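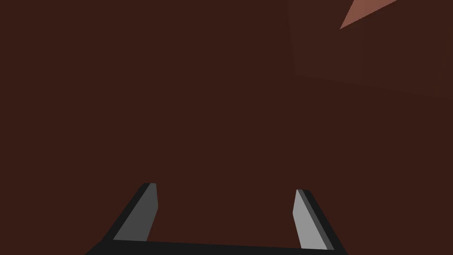 Simulation: Handkamera sieht fast nur Braun, trotzdem 9 von 10 Punkten?

Frage vom 10/6/21

Wir bauen in der Robotik-AG für den Misport-Wettbewerb eine Greifaufgabe in Vusine. In der Ansicht am Greifer ist fast alles einfarbig rotbraun, dazu unten die zwei offenen Finger. Das Auswertungsskript gibt dafür Bildqualität 9. Ich glaube dem Skript kein Wort. Woran soll ein Netz da bitte den Abstand erkennen? Abgabe ist noch im Oktober.

Antwort 1 (8 Stimmen)

Die Note misst vermutlich bloß Rauschen und Schärfe, und eine glatte Fläche rauscht eben nicht. Zum Abstand sagt sie nichts. Gebt der Fläche eine Textur und nehmt eine zweite Kamera von der Seite dazu. Prüft auch die Startpose, uns kam der Arm beim Reset immer viel zu nah ans Objekt. Ob das bei euch reicht, weiß ich nicht.

Antwort 2 (0 Stimmen)

Nehmt doch MacKinnon, da geht das automatisch.

Kommentar des Fragestellers: Das steht in jeder Werbung. Belege?

Antwort 3 (7 Stimmen)

Lasst die Handkamera testweise ganz weg und trainiert neu. Bleibt die Erfolgsquote gleich, hat das Netz sie eh ignoriert.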